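The kettle had boiled twice before anyone remembered to pour it, and by then the whole test kitchen at Motinby had drifted over to the screen with their biscuits. It was a Monday, and Mondays were for clearing the table.

My gran cleared a table while telling you a story about a bus. She had the plates on one arm and the crumbs in her palm before the bus had reached its second stop, and I thought of her often in that job, generally when I was typing out the word "cup" for the fourth time before lunch. We had 30 chores on the list when I joined (wiping, sorting, folding, putting the lids back on things) and Flataline, who were paying, wanted 19 of them done well enough to show people by May. We practised them all on the computer first, where you can drop a jug as often as you please and there's no mopping up afterwards, bless it.

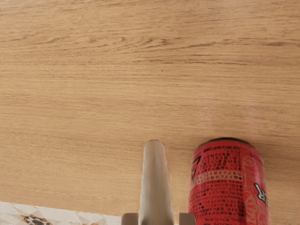
I'd always been a putter-away myself, so I had strong feelings about the order of things. Cans first, I said, then the small odds and ends, and the table last of all. The programme had its own ideas. It would go past the very thing you wanted, dither, come back, and dither again, just like my uncle in a car park, and we would all lean to one side in our chairs as if that might help it along. A can took it 60 seconds on a good morning. I could have cleared the table, washed up and had a sit down in that time, and I said so, rather too loudly, and then felt sorry and was nice to it all afternoon.

We had run the clearing 1,550 times by then. I know because the number sat in the corner of the screen, and I'd got into the way of wishing it good night when I fetched my coat. The folk from Bunnag, who looked after the shop-floor side, came through at teatime to see whether any of it might do for stacking shelves, and they stood there with their coats on, being polite.

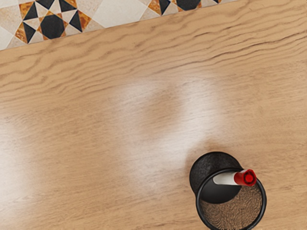
Clerard wouldn't have it in the shop yet, one of them told us, going on in a kind voice while helping herself to the last custard cream, because a customer would forgive a slow pair of hands but she would never forgive a slow pair of hands standing between her and the till. At home, though, of an evening, with the wireless on and nobody waiting? She thought she might let it have the table, and never mind how long it took.

I turned that over all the way home on the top deck. My own table had the breakfast things on it still, and the newspaper, and a jar of marmalade with the knife stood up in it. I took my shoes off and looked at the lot of it, and then I started with the marmalade.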